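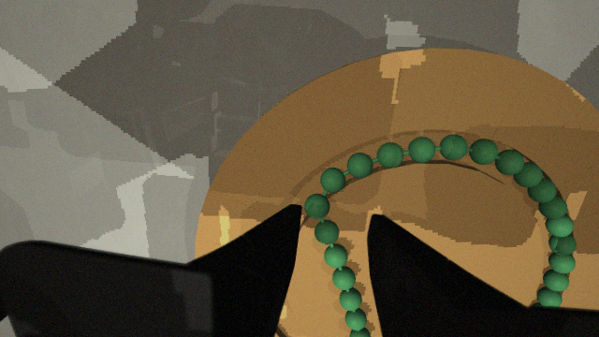
Section 4: Setting up the hearing loop and sermon audio

Vemo sends sound from the pulpit to hearing aids and to the recording at the same time. Set it up before the first service and check it each August, when most churches change their seating.

Before you start

Turn off the main amplifier. You will need the Vemo base unit, the power lead, the loop cable and the small screwdriver from the accessory bag. The loop cable is 84 metres long and suits a room that seats up to 300 people. For halls and larger sanctuaries, see Section 7.

4.1 Connecting the base unit

1. Put the base unit on a shelf or in the sound desk cupboard, at least 5 metres from the organ blower.
2. Run the loop cable around the edge of the seating, under the carpet or along the skirting board.
3. Push both ends of the cable into the green terminals and tighten the screws.
4. Plug the pulpit microphone into Input 1. Use Input 2 for the lectern or the choir.
5. Connect the power lead and switch on. The light goes amber, then green.

Caution: Do not coil spare cable behind the unit. Coiled cable gets warm and can shut the unit down in the middle of a service. 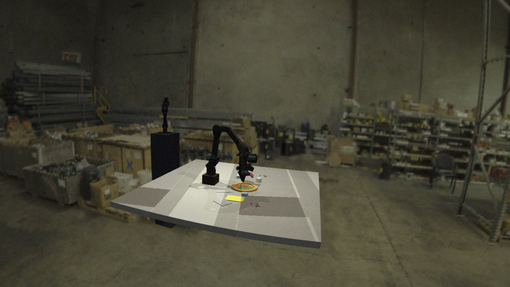
4.2 Setting the level

1. Ask someone to read a psalm at normal speaking volume.
2. Turn the Loop dial up slowly until the second bar lights.
3. Walk the centre aisle and both side aisles with the test receiver. Note any seats where the sound drops.
4. If it drops near the front, turn the dial up one mark and walk the aisles again.

Note: Steel beams and metal pew frames weaken the signal. Mark the best seats on your seating plan so that ushers can point people to them.

4.3 Recording the sermon

Insert a memory card and press Record once. The unit holds 400 hours of speech on the supplied card. It does not stop by itself at the blessing – press Record again after the final hymn. Check with your minister before recording prayers for named people.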